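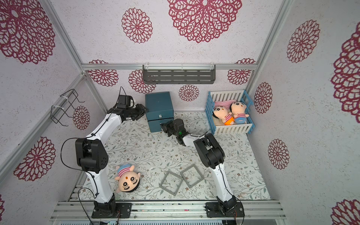

Kleinteile in der Werkstatt sortieren und beschriften

Die Anleitung beschreibt ein einfaches Ablagesystem für Schrauben, Muttern, Scheiben, Dübel und kleine Beschläge. Sie ist für Werkstätten mit einem Bestand bis etwa Schrankgröße gedacht und setzt keine Software voraus. Eine Tabelle und ein Beschriftungsgerät genügen. Wer bereits mit Artikelnummern arbeitet, kann Abschnitt 3 überspringen.

Benötigt werden:
Schalen oder Kästen in höchstens zwei Grundmaßen
Beschriftungsband, 12 mm, schwarz auf weiß
Messschieber und Gewindelehre
Küchenwaage mit 1 g Auflösung
Fachboden oder Regal, Tiefe mindestens 300 mm
ein Sammelbehälter für Unsortiertes

1. Bestand aufnehmen

Alle Kleinteile werden zunächst an einem Ort zusammengetragen. Dazu gehören auch angebrochene Packungen, Restbestände aus Möbelbausätzen und Inhalte von Hosentaschen und Fensterbänken. Der Bestand wird grob nach Art getrennt: metrische Schrauben, Holzschrauben, Blechschrauben, Muttern, Scheiben, Dübel, Sonstiges. Eine feinere Trennung erfolgt erst in Schritt 2.

Beschädigte Teile werden sofort ausgesondert. Als beschädigt gelten Schrauben mit ausgerissenem Antrieb, verzogenem Schaft oder sichtbarem Rost im Gewindegrund. Flugrost auf dem Kopf ist unkritisch, sofern das Teil im Innenbereich verwendet wird.

2. Messen

Bei metrischen Schrauben wird der Nenndurchmesser mit dem Messschieber über die Gewindespitzen gemessen. Der Messwert liegt immer etwas unter dem Nennmaß. 5,9 mm entsprechen also M6. Die Steigung wird mit der Gewindelehre geprüft, sobald Feingewinde im Bestand sein könnte. Bei Zylinder- und Sechskantköpfen zählt die Länge ab Kopfunterseite, bei Senkköpfen die Gesamtlänge.

Holzschrauben werden nach Durchmesser, Länge und Antrieb getrennt. Teil- und Vollgewinde kommen in getrennte Fächer. Dübel werden nach dem aufgedruckten Maß sortiert. Fehlt der Aufdruck, wird der Außendurchmesser am Kragen nicht mitgemessen.

3. Nummernschema festlegen

Bewährt hat sich ein dreistelliger Schlüssel. Die erste Ziffer bezeichnet die Art, die beiden folgenden sind fortlaufend. Beispiel: 1 steht für metrische Schrauben, 124 ist damit das vierundzwanzigste Fach dieser Gruppe. Sprechende Nummern, in denen Länge und Durchmesser kodiert sind, werden spätestens beim ersten Sonderteil unübersichtlich.

In die Tabelle gehören fünf Spalten: Nummer, Bezeichnung, Norm oder Maß, Mindestbestand, Lagerplatz. Eine Spalte für den Istbestand ist bei Kleinteilen nicht sinnvoll, sie wird erfahrungsgemäß nach wenigen Wochen nicht mehr gepflegt. Welington Lins führt die Tabelle für die Werkstatt in Brarnstead auf Papier und trägt nur Änderungen der Lagerplätze nach – auch das funktioniert.

4. Behälter auswählen

Die Behältergröße richtet sich nach der Menge, die bei einer üblichen Bestellung ankommt. Eine Packung mit 200 Schrauben M4 × 16 muss vollständig hineinpassen und darf das Fach höchstens zu zwei Dritteln füllen. Für Schrauben ab M8 sind offene Schalen mit breitem Rand besser geeignet als Schubfächer, die unter dem Gewicht verkanten. 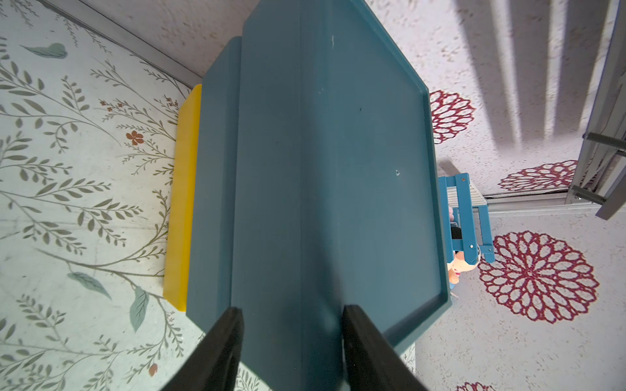 Blaugrüne Kunststoffschale von oben, links daneben ein gelber Block.

Farben können eine Gruppe kennzeichnen, ersetzen aber die Beschriftung nicht. Mehr als vier Farben sind im Alltag schwer auseinanderzuhalten. Bei Stapelkästen vor dem Kauf prüfen, ob das System des Herstellers auf Dauer lieferbar ist. Die Kästen von Zoltby und Hulta haben ähnliche Außenmaße, greifen aber beim Stapeln nicht ineinander.

5. Beschriften

Das Etikett sitzt vorn mittig und enthält zwei Zeilen. Oben steht die Nummer, darunter das Maß. Die Klebefläche vorher mit Isopropanol abwischen und ablüften lassen. Auf strukturiertem Kunststoff nur stark haftendes Band verwenden. Ein loses Musterteil im Fach ist überflüssig, bei geschlossenen Kästen kann es dagegen außen mit einem Kabelbinder befestigt werden.

6. Regal einräumen

Schwere Teile nach unten, häufig gebrauchte auf Griffhöhe zwischen 900 und 1400 mm. Bei einem Fachboden von 600 mm Breite bleiben links und rechts je 10 mm frei, damit die Behälter ohne Verkanten herausgehen. Die Reihenfolge folgt der Nummer, von links nach rechts und von oben nach unten. Ausnahmen wegen des Gewichts werden in der Spalte Lagerplatz vermerkt.

7. Nachfüllen und Pflege

Der Mindestbestand wird nach Gewicht kontrolliert. Dazu einmal 10 Teile wiegen, das Ergebnis durch 10 teilen und das Stückgewicht in der Tabelle notieren. Bei sehr leichten Scheiben besser 50 Teile wiegen. Das Leergewicht des Behälters steht mit Filzstift auf der Unterseite.

Der Sammelbehälter für Unsortiertes wird geleert, wenn er halb voll ist. In der Vorlage von Valentina Bravo ist zusätzlich ein fester Termin im April vorgesehen, an dem alle Fächer ohne Entnahme geprüft werden.

Häufige Fehler

Zöllige Schrauben im metrischen Fach: 1/4 Zoll und M6 sehen ähnlich aus, die Mutter klemmt nach einer bis zwei Umdrehungen. Im Zweifel Gewindelehre verwenden.
Edelstahl und verzinkter Stahl gemischt: mit dem Magneten vortrennen – kaltverformter A2 kann leicht magnetisch sein.
Zu viele Fächer: Längen, von denen weniger als 19 Stück vorhanden sind, mit der nächsten Länge zusammenlegen und beide Maße auf das Etikett schreiben.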